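3.2 The sink wall

Figure 4 gives the layout of the sink wall in the Vuniment kitchen, with blue wall cabinets over a tiled backsplash and a double-basin sink set into a white countertop.
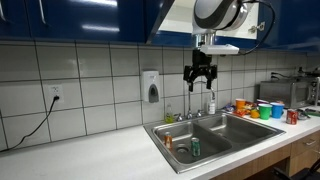
Figure 4. Sink wall, Vuniment kitchen, with the soap dispenser fixed to the tiles.

3.3 Where people put things down

We logged 2546 put-down events over 30 days in February, using the coding scheme from the Dvorak study with small changes. An event was any moment when a person let go of an item on the worktop, in the sink or in a cupboard. Of these, 2052 could be given to a single zone. The rest were left out, mostly items leant against the wall or balanced on the sink rim.

The sink divided the worktop in people's habits as well as in plan. Clean items tended to stay on one side of it for the whole day, and used cups and plates on the other. The two basins were treated less strictly - people rinsed in whichever was free and seldom kept one for washing.

Sponges and cloths moved the most. Six households out of the nine in the trial had no fixed place for them, even with liquid soap kept on the wall. In the earlier Wakix kitchen, where the soap bottle stood on the worktop, cloths were usually left beside it. We return to this in Section 5.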